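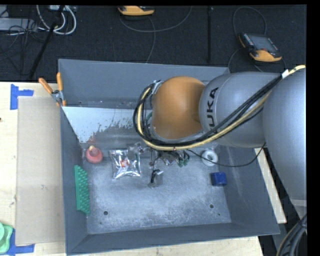 Home | Reports | Visits | Contact

Visit Report: Modance Handling Laboratory
Last updated: September

Members of the equipment planning group visited the laboratory to gather information before the Sandano parts room submits its capital request. The visit began at 9:30 a.m. and was hosted by Mi-kyung Yang.

The laboratory works on picking mixed small items from a bin with a KUKA arm. Ms. Yang advised visitors to budget for the complete cell. In her own accounts the arm was the largest single purchase, but grippers, cabling, guarding and staff training together came to 55 percent of the total. She also recommended a service agreement from the first year.

The group asked which items should be used in a trial. Our stock list has 841 part numbers, and 32 of them make up most daily picks. Ms. Yang suggested that vendors be given those parts, along with a few awkward shapes and some foil packaging, before any quotation is accepted.

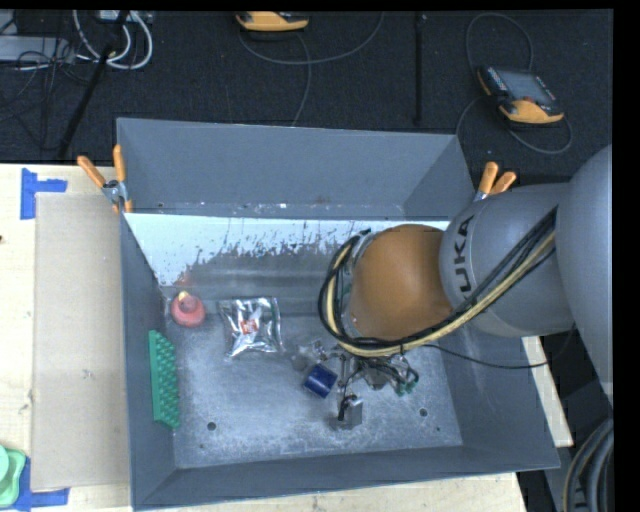
Rizwan Sandhu asked whether leasing had been considered, as a six-month lease would let the parts room measure its own pick rates before committing funds. Ms. Yang replied that leasing was possible, but that installation costs would still fall in the first year.

Quotations will be requested from Trikex and Chae. A-yeong Jin will prepare the floor plan and confirm the power supply in the parts room.

2 comments | 6 shares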